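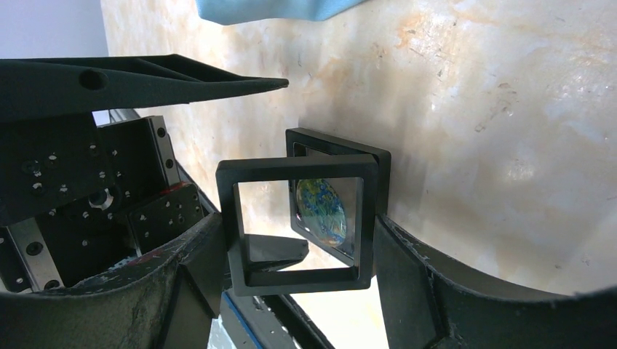

April 2023

Back from Kurnell with sore feet and a tote bag I didn't ask for. Plattner had its open day, and Fabian Camenzind had put my name on the list in November, when spring seemed far enough away to agree to anything. He remembered. I had hoped he wouldn't.

Parking was in a field. A young man in a vest waved me into a rut and looked pleased with it. At the door they gave me a sticker with my name spelled right and my company spelled wrong, then coffee from an urn, then a talk. The talk had 21 slides. I know because they were numbered in the corner, and I watched the number the way you watch floors in a slow elevator. The speaker used "journey" for a thing that stays bolted to a table.

The demos were better. They had let the engineers run them, and engineers can't sell. The woman at the first bench told us straight off that the arm had been sulking since breakfast. It was supposed to sort bottle caps and it sorted them, with long pauses in which it seemed to be reconsidering. A man behind me said his nephew was the same.

Then Fabian's bench, which he had been talking up for months. He's been at Plattner six years and has reached the point where he says "she" about the hardware. His demo was display frames, the square black kind with clear film inside that holds a coin so it looks like it's floating. One of them had a medallion in it, blue and turquoise and green with some gold, all swirls, the sort of thing my aunt would have had on a shelf next to the good clock. The work surface was marble-patterned, cream with rusty orange veins, and very shiny. I asked him who picks a shiny marble pattern for a robot that has to see what it's doing. He said that was the point, glare is what customers have in their kitchens. I said his customers don't have robots in their kitchens. He said not yet, and looked at me like I was the slide show.

What I liked was how beat up the thing was. The brochure has everything in showroom gray. The jaws on Fabian's machine were scuffed and scratched to pieces, with an edge chipped like an old dinner plate, and the long finger had that slightly rough look of printed plastic. I trust a tool that looks used. I told him so and he was a little hurt, he had wanted to swap the jaws before the open day and the new ones hadn't come.

He had the wrist camera up on a monitor, so for a while we all stood with our backs to the robot and watched television of the robot. From in there it's a different job. You're down between the jaws with the two frames right in your face, one in front of the other and neither of them straight, and you can see the medallion in the back one partly through the window of the front one. I would not want to be asked which edge belongs to which. Fabian says clear film is the worst of it, worse than the glare, as far as the camera's concerned it's there or it isn't depending on its mood. I have the same trouble with patio doors.

Somebody from Wotard asked about cycle times. Somebody always does. Fabian gave a number I didn't write down and the Wotard man did, with a face. Then a kid asked if it could pick up a cat, and that was the only question all day that got Fabian's full attention. (No. He went into why not at some length. The fur, mainly.)

Lunch was sandwiches under a tent. They had ordered for 100 and then apparently invited the whole county, so I got half an egg salad and an apple. Sat next to a couple from Jidance who are thinking of buying the smaller arm and wanted to know if I thought it was worth it. I said I was only there because of a name on a list. They seemed to take this for discretion and told me a lot about their warehouse, where 2,000 boxes have been mislabeled since the fall and each of them thinks the other one did it.

Went back to Fabian's bench before leaving. The crowd had gone off to the raffle and he was by himself, elbows on the table, nudging something on the screen by tiny amounts and muttering. I've known him a long time and I think that was the happiest I've seen him. I didn't say so. I said thanks for the egg salad.

Did not win the raffle. The tote bag has a cap sorter printed on it.

Need to call the dentist tomorrow, and find out what's making that noise in the car — I blame the field.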